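Caderno do laboratório - projeto Harju, bancada de tecidos
Fevereiro, entrada a partir das 14h

Retomei o treino da política de dobra com os dados da Munard. O conjunto ficou em 2834 segmentos depois de retirar os que tinham perda de sincronismo entre as juntas e a câmera da cabeça. Dos episódios próprios entraram 227, todos com dois braços e sem intervenção no meio.

A dúvida continua a mesma da entrada anterior: a política escolhe bem o primeiro ponto de pega quando há uma peça só na mesa, mas hesita quando há outro tecido perto. O braço esquerdo começa a ir para uma peça e corrige para a outra já em descida. Na versão Bimska 2 isso aparecia menos, mas ela também era mais lenta e usava blocos de ação mais curtos.

Para separar as causas, deixei a peça alvo quase estendida e a outra amassada ao lado. Objetos no fundo da mesa ficam como distratores e não entram no rótulo. A instrução dada à política é sempre "dobrar a peça vermelha".
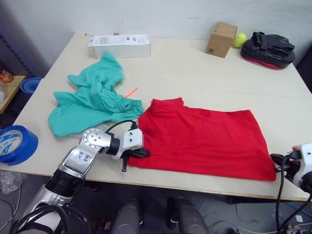
Resultado parcial

Com a máscara da peça alvo como canal extra, a hesitação quase some. Sem a máscara, o mapa de pega fica com dois picos, um no canto superior esquerdo da peça vermelha e outro nas dobras do tecido verde-azulado. O braço direito não mostra o problema, o pico dele fica na borda direita da peça alvo nos dois casos.

Testei também trocar a ordem das câmeras na entrada do codificador. Não mudou nada que se veja nas curvas.

Pendências

- Repetir sem máscara com 3 sementes, mesma taxa de aprendizado.
- Rever o limiar de confiança da pega. No código da Sullance ele é fixo, no nosso está sendo recalculado a cada bloco, e isso pode explicar parte da correção tardia.
- Conferir a calibração da câmera da cabeça antes da próxima série. O erro de reprojeção subiu um pouco desde a última troca de suporte.
- Guardar os mapas de pega junto com os episódios - hoje só fica salvo o ponto final.

18h20: treino sem máscara rodando, primeira semente. Registro da perda na pasta do Harju.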